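Textiles for the Home: Unit 3 Handout
Block-printed and Plant-dyed Cloth: Reading It, Washing It, Storing It

Read this before the workshop session. Bring one printed garment or household textile of your own and the swatch card from Unit 2. If you missed Unit 2, the card can be picked up from the tray outside the print room in Jiruvcombe.

1. Terms used in this unit

Ground: the color of the cloth before the pattern goes on, or the color that shows between parts of the pattern.

Motif: the single drawn element, such as a leaf, a flower head or a seed pod.

Repeat: the distance after which the pattern starts again. Measure it from one point on a motif to the same point on the next one. Measure across and down, as the two are often different.

Directional print: a pattern with a right way up. Stems all pointing one way are the usual sign. Directional prints need more cloth to cut, because pieces can't be turned to fit.

Tossed print: motifs scattered at different angles. It can be cut in any direction and hides a seam well.

2. Plant motifs

Leaves and flowers are the oldest and most common subject for printed cloth used in homes and for clothing. One reason is practical. A leaf can be bent, shortened or turned over to fill an awkward gap and the eye accepts it. A circle or a square can't be treated that way, and a slight error in a row of squares is visible from across a room.

For class purposes we sort plant prints by contrast. A high-contrast print has a dark motif on a bright or light ground, and the outline does most of the work. A low-contrast print uses colors close together, and from a distance it looks like a texture. Neither is better. High-contrast prints show fading sooner, and a low-contrast print can lose its pattern completely after a few years in a sunny window.

Orange grounds come up often in student work. Black over orange is easy to register, hides small misprints and doesn't need a second pass.

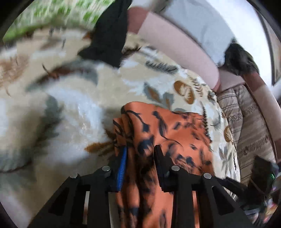 Orange cloth with a pattern, on the bed. 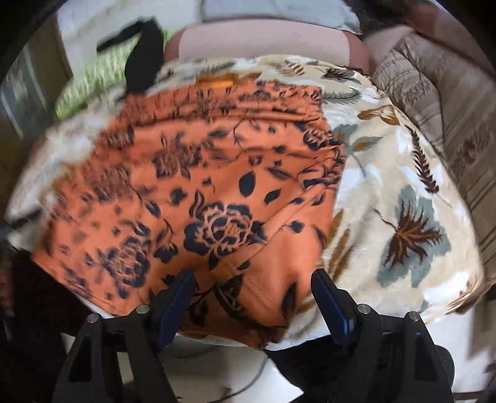 3. Testing for color loss

Test before the first wash. The steps are the same for bought cloth and for cloth you printed yourself.

Cut a piece of plain white cotton, or use an old handkerchief. Wet it, wring it out, and rub it firmly over a hidden area such as a hem or the inside of a seam. Rub 100 times in the same spot. Let the white cotton dry before you judge it, as damp cloth looks darker than it is.

If there is no mark, wash with similar colors. If there is a faint mark, wash alone the first 2 times and test again. If there is a strong mark, the color was not fixed, and washing will go on removing it. Fix the cloth again if you printed it, or have it dry cleaned if you bought it.

Write the result on your swatch card in pencil. Ink runs when the card gets damp, and it will get damp.

4. Washing

Turn garments inside out. Use cool water and half the detergent the packet suggests. Don't soak printed cotton overnight. Long soaking lets loose dye settle on the lighter parts, and that is harder to remove than a stain.

Dry in shade, hung from the hem. Iron on the wrong side while there is still a little damp in the cloth. Pigment prints made with the Adutine binder need a hot iron the first time and a medium one after that. Students using the Moges paste should follow the sheet that comes with the tub, as the older batch behaves differently.

Plush and other pile fabrics are washed separately from flat cotton. They shed, and the lint catches on printed areas and dulls them.

5. Folding and storing

Cloth wears out along its folds. A piece folded the same way for years will crack along that line, and pigment prints crack first. Refold stored pieces in thirds one season and in quarters the next. We do ours in March.

Keep dark and light prints apart with a sheet of unbuffered tissue. Don't store anything that has been starched. Starch attracts insects.

For large pieces, roll the cloth on a tube with the printed side out. The Bredau sample collection is kept this way, in 87 labeled rolls. You will be shown how to handle them during the session. Take off rings and watches first.

6. Written work

Choose one printed textile from your home. Record the ground color, the motif, the repeat in both directions, and whether the print is directional or tossed. Give the result of the rub test. Add a paragraph on how the piece has been washed and stored until now and what you would change. Two pages is enough. Sketches may be in pencil.

Last updated: May 20, 2023

Comments

patchpocket: Is the rub test safe on silk? I have a scarf I'd like to use for the written work.

Course tutor: Use a light hand and rub 10 times only. Silk bruises when it is damp.

greenthimble: The section on folds explains what happened to my grandmother's tablecloth. It split right down the middle.

m_weft: Where do we get unbuffered tissue? The craft store only had the ordinary kind.

Course tutor: There is a pack in the print room. Take what you need for the assignment.

Contact the print room | Copyright Jiruvcombe Textile Courses | Back to top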